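Flernancombe Community Help
Home > Making and Mending > Blocks and small toys

Green block pieces snag on the board and leave marks. Sand them or replace them?

Posted by Zahira Entili
Viewed 481 times

I've got a set of printed plastic shapes that get pushed around on a plain wooden board. Cylinders, stars, prisms, the usual. The board is pale wood with no varnish or oil on it, and it sits on top of a metal table.

The blue pieces slide fine. The green ones don't. They came out of the printer with ridges you can feel with a fingernail, and when they get pushed sideways they either catch and tip over or they leave a faint green line on the wood. The green cylinder is the worst one. The star tips less but it marks the board more, always from the points.

I'd like to keep the shapes the same size, because they also have to go through the holes in a sorting box. Should I sand them, coat them with something, or give up and print them again? And is there a way to get the green off the board without making a dip in it?

4 people have this problem too

Hamish Aitken
Member since December

Just wax the board. Furniture paste wax, rub it on, buff it off, done. Everything slides after that. I wouldn't bother with the pieces at all.

Inese Kalniņš
Posts: 3,713

I'd sand the pieces, but only the faces that touch the board. The sides of the cylinder can stay as they are if it always stands on its end. If it gets laid down and rolled, you'll have to do the sides too, and that is slow work.

Tape a full sheet of 220 grit wet-and-dry paper to something flat. A piece of glass or a kitchen tile will do. Put a little water on it, set the block down on the face you want to smooth, and move it in a figure eight with light pressure. Turn the block a quarter turn every ten strokes or you'll sand it crooked. When the ridges have gone, do the same on 400 and then on 2,000 if you want it slick. Most people stop at 400 and that's enough for a board.

Don't use a power sander. Printed plastic softens quickly when it gets warm and the dust clogs the paper, and then you get smears that are worse than the ridges. Wet the paper again whenever it starts to drag.

For the star, run a fine file along the bottom edge of each point. One or two strokes at an angle, so the edge isn't sharp any more. I think those edges are what is marking your wood. The same goes for the long edges on a prism if it gets tipped on its side. You'll take off so little that it will still fit the sorting box, and if anything it will go through more easily.

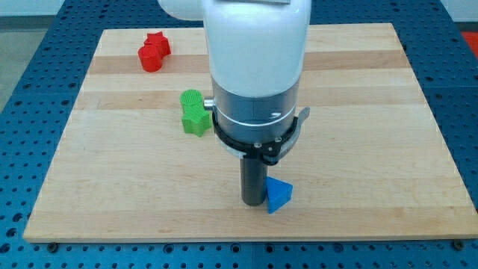 The board is the easier half. Try a white pencil eraser on the green lines first. If that leaves anything, wrap 320 grit around a flat cork block and go with the grain, over the whole board and not only over the marks. Sanding in one spot is what makes a dip. Wipe the dust off with a damp cloth and let it dry flat before you put anything back on it.

I'm not keen on wax for this. It works for a week or two – then it picks up dust and the blocks start to stick in patches, and you have to strip it. If you want a finish, use a thin coat of water-based matte varnish. I've had Soltiser on a puzzle tray for years and it hasn't lifted. Leave it overnight before you test it.

If you do print them again, ask for the bottom face to go down on the printer bed. That side comes out nearly smooth and you can skip most of the sanding.

Ilham Jugah

Agree with Inese about the file. We had the same trouble with a set of stars at the toy library on Pillai Street and breaking the edges fixed it in ten minutes. The eraser took off most of the color but not all of it.

One thing to check: put the board on the metal table and press each corner. Ours had a slight rock in it and the pieces always caught in the same place. Four felt pads under the corners sorted that out.

Comment from Zahira Entili

Thanks. I filed the star last night and it's already better. The cylinder is next. The board does rock a bit at one corner, so I'll get some pads.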